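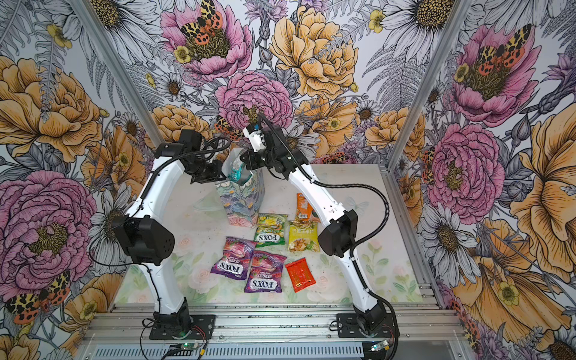

3.2 Materials and Fill Order

Figure 3. Paper gift bag with floral print and the snack packets laid out in front of it. A translucent item with teal contents is held at the opening of the bag.

The filling task uses one upright paper gift bag and a mixed set of small packaged snacks. The items differ in size, stiffness and surface finish, and they are scattered on the tabletop with no fixed spacing. In Figure 3, the two purple Fox's Berries packets overlap slightly, while the small orange packet is turned toward the back. Overlap of this kind is common in household packing and was left uncorrected in all layouts.

Fill order was taken from the gift-packing survey described in Section 2, in which Bedoya and El Idrissi coded 1,585 filled bags from the Udarville and Moreira sites. Two orders dominate the coded material. In the first, stiff items go to the bottom and soft items are placed on top of them. In the second, items go in as they come to hand and are straightened at the end. The second order is faster for small sets, but it leaves more empty volume along the bag walls – a crinkled snack bag placed early tends to hold its shape until something heavier is laid on it.

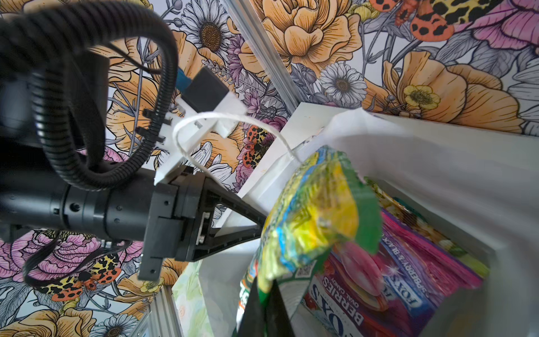 Volume alone is a poor measure of a well-filled bag. A gift bag is judged mainly from above, and survey respondents gave more weight to what shows at the rim than to how tightly the lower part is packed. We therefore score each bag on two terms. The fill term is the share of interior volume occupied below the rim. The display term records whether the front label of each top-layer item can be read by a person standing at the table. An item that leans is accepted if its label remains readable and its upper edge does not bend the rim outward.

Paper bags add a constraint that rigid boxes do not have. The side walls bow under a slanted item, and the opening narrows as the opposite wall is drawn in. Each trial was limited to 12 minutes, including any time spent reopening the bag. Items that ended outside it were logged as unplaced and were excluded from the display term, although they still counted against fill.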